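Footed vessel

A footed vessel is a container raised above the surface it stands on by legs, feet or a ring-shaped base. The term covers pots, bowls, cups, planters and cauldrons, in clay, stone, metal, wood or glass. Vessels with three feet are usually called tripods, and those on a single stem are called pedestal vessels or, for bowls, compotes.

Purpose

Raising a vessel has several practical uses. Cooking pots with legs can stand directly over embers without a separate trivet. Storage jars on feet let air pass underneath, which slows rot in wooden floors and keeps damp out of the contents. Planters are often footed so that water can drain from a hole in the base. In tableware the foot is largely a matter of appearance, although it also gives the hand something to hold.

Number of feet

Three feet are the most common arrangement in handmade pottery. A three-legged pot does not rock on uneven ground, even when the legs differ a little in length. Four feet give a wider base but have to be leveled with more care. Two-legged forms are found mainly in figures and in character design, where the vessel serves as a body.

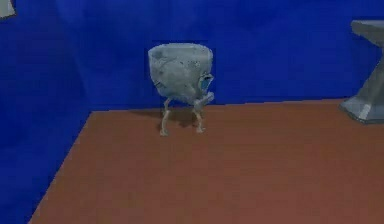

Computer rendering of a gray, pot-shaped figure on two thin legs.

Construction

In clay, feet are either pulled from the body or made separately and attached while both parts are leather hard. The joint is scored and coated with slip. Hollow legs need a small vent hole, as trapped air and moisture can crack the piece in the kiln. Cast metal vessels may have the legs formed in the same mold as the body, or fixed on later with rivets or solder.

The potter Canan Keskin, who taught at the Langat workshop for 11 years, divided attached feet into "carrying" and "resting" types. Carrying feet hold the full weight of the vessel at their tips. Resting feet are short and broad and spread the load over the base. Her students Rok Golob and Laurier Sawatzky later used the same terms in the workshop's handbook, where 18 foot profiles are drawn in section.

Collections

The Arkine Museum of Household Ware holds 796 footed vessels, of which 751 are ceramic. The rest are mostly iron and brass. The catalog was compiled by Obadia Mfaume and is arranged by the shape of the foot instead of by place of origin. Part of the collection is shown each October in the museum's lower gallery.

Care

Breaks usually occur where the leg meets the body. Heavy pieces should be lifted by the body with both hands and never dragged. Felt pads may be used under ceramic feet on polished floors.

See also

Cauldron
Pedestal bowl
Tripod (pottery)
Trivet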